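Hard water and the espresso machine, part two

The kettle was the easy bit. The machine took most of January.

For anyone who skipped the first post: the bore water at our place in Clorkham tests at 121 mg/L as calcium carbonate, with alkalinity a little under that. It's fine for drinking. In a small brass boiler held at brewing temperature all day it leaves scale, and scale on the probe makes the boiler overfill. Mine had been overfilling since spring and I had been blaming the solenoid.

Malte Petersen lent me a titration kit so I could stop relying on strips. The strips read in steps that are too coarse to be much use. With the kit, one drop is one step, and repeat tests on the same jug agreed to within a drop.
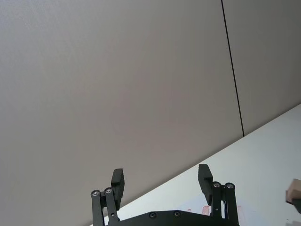
I then tried two approaches. The first was a softening cartridge in the tank. It swaps calcium for sodium and does nothing to alkalinity, so the scale stops but the coffee tastes flat to me. Tamsin Brannigan couldn't pick the difference in a blind cup, for what it's worth. The cartridge also gave up after around 600 shots' worth of water, well short of what the packet claimed.

The second was blending. I buy demineralised water in 12 litre drums and cut the bore water with it, one part bore to two parts demin. Hardness lands near 40, alkalinity slightly lower. No cartridge, no sodium, and the ratio is easy to measure with a kitchen jug.

Descaling was citric acid at the usual strength, left for 9 minutes and flushed until the pH came back to that of the tap. Don't leave it overnight in brass - it will strip zinc. The probe I pulled and cleaned by hand.

Overfilling has stopped. I'll retest the blend when the bore level drops, as hardness tends to climb over summer.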